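Tariq Rind
Thursday, April 25, 2024

Okay, a little thread on the old harbor quarter in Mirani, because I spent 6 days there and I can't stop thinking about the walls. 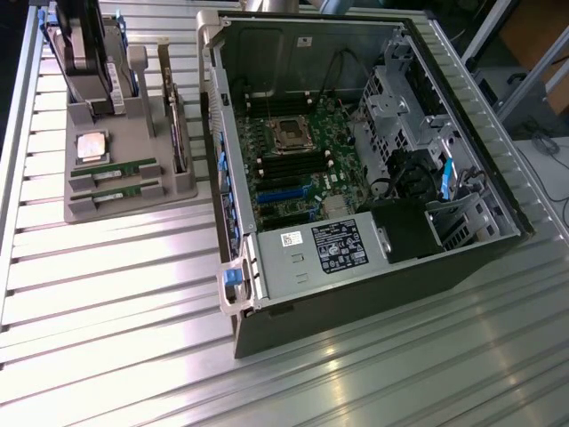 So the town started out on the flat land across the bay, and after the second big fire everybody moved over to the rock. You can still walk to the first site, it takes 30 minutes along the beach. Go early, there's zero shade!

The wall has seven gates but only the Gavov Gate still has its doors. They're HUGE. A guy selling mangoes let me stand on his crate to see the carving at the top (two fish and a very grumpy saint).

Best street is Mander Lane, no contest. Pink and yellow houses, balconies so close the neighbors pass coffee across — I saw it happen twice before breakfast.

The bell tower is 400 steps around the inside and the last bit is basically a ladder. My knees are still mad at me. The view over the tile roofs was worth it, though.

Skip the museum on a Monday, it's shut no matter what the sign says. The Brirel bakery next door is open and the coconut bread comes out at 7.

Going back in July for the boat parade. If anyone knows a cheap room inside the walls, send it my way please!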